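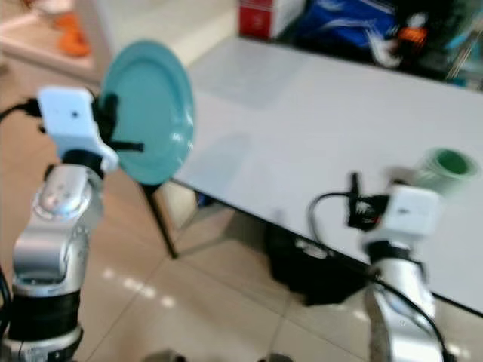 Teal plate and what is likely a light green cup, and the white table with the pale gray top

Is it okay to stand plates on edge in a drawer, or should I keep stacking them?
Posted in Kitchen & Dining, 2,279 views

Hi everyone! We moved to a smaller place in November and I lost my one good cupboard, so the dishes have to go in a deep drawer now. I have 14 plates like the teal one, plus the green cups that more or less go with them, and right now it is all one big wobbly pile. Every time I want a plate from the bottom I end up lifting out the whole lot. My sister stands hers upright like records, and it looks so handy, but I worry about the rims knocking together whenever the drawer gets shut in a hurry (we have teenagers, so it gets shut in a hurry). Does anyone do this for real, day in and day out? And where do the cups go?

Efren Padilla
Member, 3,681 posts

I've kept mine upright for years and would never go back! You do need something to hold them, though. I use a peg rack from Willems, but any rack will do if the slots are a bit wider than the plate is thick. Measure the inside height of the drawer first, with a plate standing up in it – I skipped that step and had to send my first rack back. A strip of rubbery shelf liner underneath keeps everything from creeping forward. I put the cups along the side, mouth down, one layer only. If you stack them they tend to stick together, and then you're standing there at 7 a.m. trying to twist two cups apart before coffee.

Blagoje Kovačević

We just stack ours. Two short piles instead of one tall one, and a paper towel between plates if you care about scratches.

lullosau_kitchen

Same as Efren, only with a cheap file sorter from the office aisle. Works fine for the small plates, but the big ones lean.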